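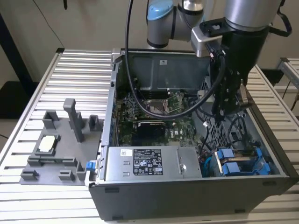 A commenter on the workshop version of this paper objected that disassembly is the wrong place to test cable handling, as a recycler can simply cut whatever is in the way. We agree that this holds for shredding lines. It does not hold for the parts recovery case studied here, where the harness stays with the machine and the same case may be refilled later. The remark did lead us to separate cable contact from cable damage in the results, and the rest of this section uses that split.

4.2 Contact during approach

The Durner cell was used for all runs in this section. The tower lies on its side on a slatted bench with the side panel off, and the arm works down into it from above. A gray plastic fixture tray stands to the left of the case (Figure 3). Parts are set down in the tray, and the policy has to learn both ends of the move: the reach into the case and the placement. The tray does not change between tasks.

We trained on 1017 demonstrations recorded by teleoperation in the Zostach interface. Each demonstration covers one part and ends when the gripper is clear of the case. We did not trim pauses. An early attempt to trim them made the policy faster but also made it skip the slow last part of the approach, and contacts with the harness went up.

Two policies are compared. The first, Urka, predicts the gripper path directly from the camera views. The second uses the same network but adds a clearance term, computed from a rough depth map of the open case. The clearance term is switched off once the gripper is inside the grasp zone, or the arm never closes on the part.

Each policy was run 33 times per task. A run counted as a success if the part was placed in the tray and left there. It counted as a contact if the force reading passed the threshold before the grasp. Damage was checked by hand after the run.

The clearance policy had fewer contacts on every task. The gap was largest near the drive cage. As Figure 3 shows, black cables loop around the drive area, and the space there is crowded. Both policies had trouble with it. Urka tended to come in at a low angle and drag a cable along with the fingers. The clearance policy came in higher and sometimes stopped short, in which case the run timed out and was scored as a failure.

Damage was rare. We found it in 3 runs, all with Urka. Every other contact moved a cable and left no mark that we could find.

We use cookies to improve your reading experience and to measure site traffic. By continuing to browse you accept our cookie policy. Accept / Manage settings

4.3 The arm's own cable

One source of error was not in the computer. The thick black cable on the arm hangs in a wide loop, and in Figure 3 it passes over the motherboard. In 6 runs it crossed the CPU socket in the overhead view and the depth map showed a false obstacle there. The clearance policy then planned around a thing that moved with it. Masking the loop in the depth map fixed most of these runs. A shorter cable was tried on the Wunderlich cell in December, but it limited the wrist and we went back to the long one.

The mask was drawn once and is not updated as the wrist turns. It is therefore too large in some poses, and real obstacles under it are missed. We have not measured how often this happens.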